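October 2018, Tuesday. Finished reconciling the Nostau periodicals against the shelf list. 236 titles held, 153 with complete runs. The Broltano index still files supplements under the parent title, so each one needs a second record.

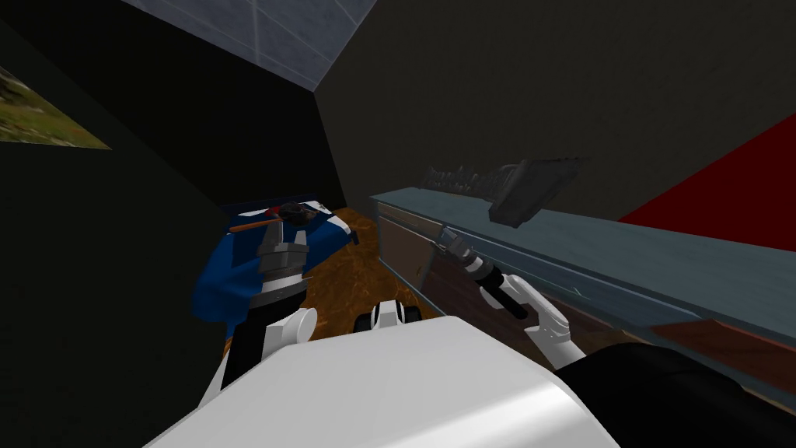
White robot body with two arms, small room.

Moved the Cao pamphlets to acid-free boxes, 2 per shelf. Humidity in the stack read high again at noon; logged it. The Skoltatetti microfilm has around 800 exposures without targets at the start of the reel. Asked for a rescan.

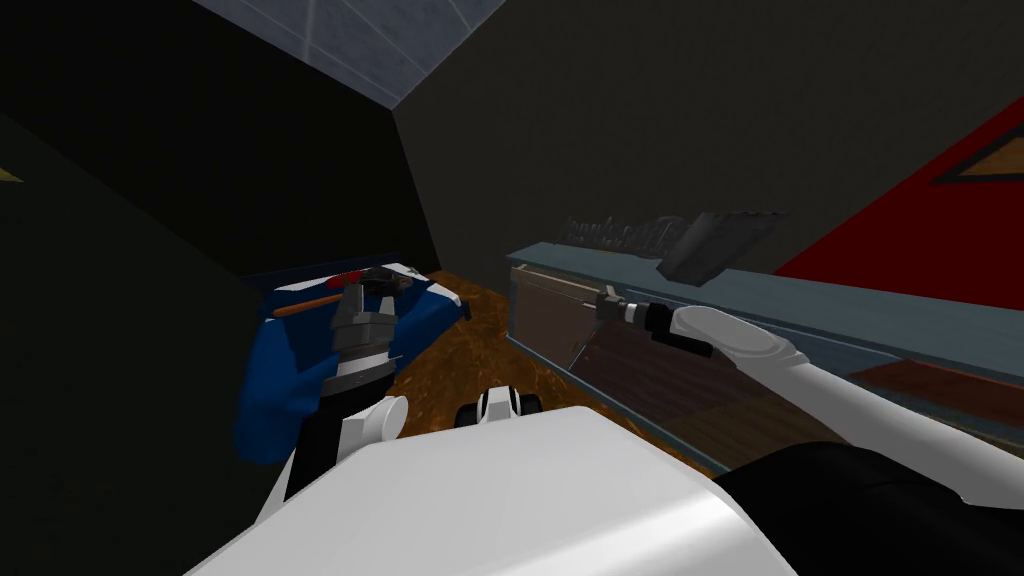 The rescan will not arrive before January, so the reel stays out of the public catalog until then. Call numbers for the pamphlets are assigned through the end of the second box. Labels tomorrow.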